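Brarlow Plant Milk Maker - Owner's Guide
Section 4: Set-up, First Batch and Daily Use

Revised December 2022

Read Section 2 (Safety) before starting this section. The instructions apply to the Brarlow base unit with either the Cirkham glass jug or the Lirley steel jug. Where the two jugs differ, the difference is given in the step.

4.1 Before you start

Place the base unit on a flat, dry, heat-proof counter. Leave a hand's width of clear space on each side and behind the rear vent. Do not place the unit under a low cabinet. Steam leaves through the lid and can damage painted or veneered surfaces.

You need:
Base unit and power cord
Jug (glass or steel)
Lid with blade shaft
Filter basket and basket ring
Measuring cup
Cleaning brush

CAUTION: The blade is sharp. Hold the lid by the handle only. Never reach into the jug while the lid is locked.

4.2 Washing the parts

1. Remove all packing, including the paper sleeve around the blade shaft.
2. Wash the jug, filter basket, basket ring and measuring cup in warm water with dish soap. Rinse well.
3. Wipe the lid and blade shaft with a damp cloth. Do not put the lid under water. The socket on the underside must stay dry.
4. Wipe the outside of the base unit. Do not use scouring pads.
5. Let all parts dry fully before assembly.

Note: The filter basket and ring may go on the top rack of a dishwasher. The glass jug may go on either rack. The steel jug must be washed by hand.

4.3 Assembly

1. Set the jug on the base and turn it clockwise until it clicks.
2. Drop the filter basket over the blade shaft from below, with the notch facing the handle.
3. Push the basket ring on and turn it a quarter turn. The two arrows must line up.
4. Lower the lid onto the jug. Press down on both sides.
5. Plug the cord into the base first, then into the wall outlet. The standby light comes on.

If the standby light blinks, the lid is not seated. Unplug the unit, lift the lid and repeat step 4.

4.4 Water run

Run the unit once with plain water before making food.

1. Fill the jug to the upper line with cold water.
2. Press MODE until RINSE is lit.
3. Press START. The run takes about 6 minutes.
4. When the tone sounds, unplug the unit and let it stand until the jug is cool enough to handle.
5. Pour the water away.

A slight smell from the motor is normal during the first run. If you see smoke, unplug the unit at once and go to Section 7.
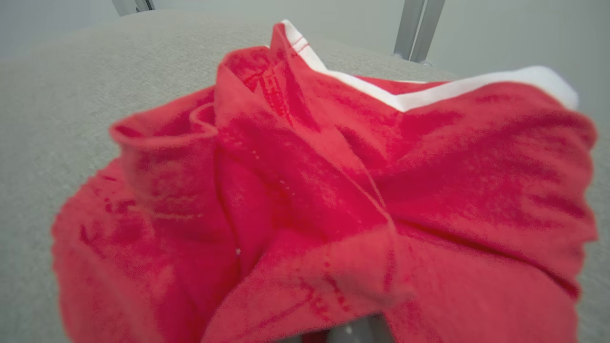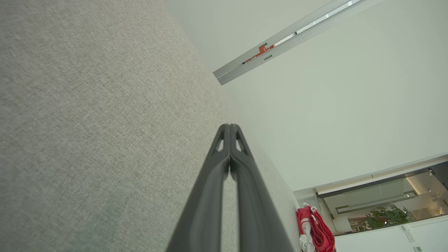

Red garment, crumpled, on a light gray surface (first); gray woven fabric next to a pale wall (second).

4.5 Soaking

Dry soybeans must be soaked. Oats must not be soaked. Nuts may be used either way, but soaked nuts give a smoother result and less residue in the basket.

1. Measure one level cup of dry beans. Pick out stones and broken pieces.
2. Cover the beans with at least three times their depth in cold water.
3. Soak overnight in the refrigerator.
4. Drain, rinse and drain again. Throw the soaking water away.

Note: Beans that still show a hard, pale center when split need more time. Old beans may never soften fully and should not be used in this unit.

4.6 First batch of soy milk

1. Put the soaked beans in the bottom of the jug.
2. Add cold water to the upper line for drinking milk, or to the lower line for a thick milk suited to tofu or yogurt.
3. Fit the lid with basket and ring as described in 4.3.
4. Press MODE until SOY is lit.
5. Press START. The unit heats, grinds in short bursts, then heats again. Pauses between bursts are part of the program - do not lift the lid.
6. When the tone sounds, unplug the unit.
7. Wait four minutes for the foam to settle.
8. Lift the lid straight up and rest it on a plate with the basket still attached.
9. Pour the milk through a fine strainer into a clean container.

CAUTION: The milk is close to boiling at the end of the SOY program. The outside of the steel jug stays cooler than the contents and is not a guide to how hot the milk is.

WARNING: Never use the COLD program for soybeans. Raw soy milk is not safe to drink. If a SOY program stops early for any reason, run it again from the start or discard the batch.

4.7 Oat and nut milk

1. Add the oats or nuts to the jug. Use half a cup of rolled oats or one cup of nuts.
2. Fill to the upper line with cold water. For oats, use the coldest water available.
3. Press MODE until COLD is lit, then press START.
4. Strain and chill.

Oat milk that turns out slimy has been ground too long or made with warm water. Do not run COLD twice on the same batch of oats.

Sweeteners, salt, vanilla and oil are added after straining. Sugar or syrup added to the jug before a hot program will burn onto the heating plate.

4.8 Storing the milk and the pulp

Chill the milk in a closed container and use it within three days. Separation is normal in all milks made without a stabilizer. Shake before pouring.

The pulp left in the basket can be used in patties, baked goods or soup. Pulp from the SOY program should be cooked further before eating. Refrigerate it and use it the next day, or freeze it flat in a bag.

4.9 Cleaning after each use

1. Unplug the unit and let it cool.
2. Take off the ring and basket. Rinse both right away and brush the mesh from the outside in.
3. Half fill the jug with warm water and a drop of dish soap. Fit the lid without the basket and run RINSE.
4. Empty the jug, rinse it and wipe the heating plate with a soft cloth.

Brown film on the heating plate: cover the plate with white vinegar and water in equal parts, leave for one hour, wipe and rinse. Do not scrape.

4.10 Messages on the display

LID - Lid not seated. See 4.3, step 4.
LO - Water below the lower line. Unplug, add water, restart.
HI - Jug overfilled. Unplug and pour off water to the upper line.
229 - Motor overheated. Unplug and leave the unit for one hour. If the message returns, stop using the unit and see Section 7.
SEAL - Shaft seal due for replacement. The message first appears after 1,589 program cycles. Order the Matsuda seal kit and follow the sheet packed with it. Hold MODE and START together to clear the message after the new seal is fitted.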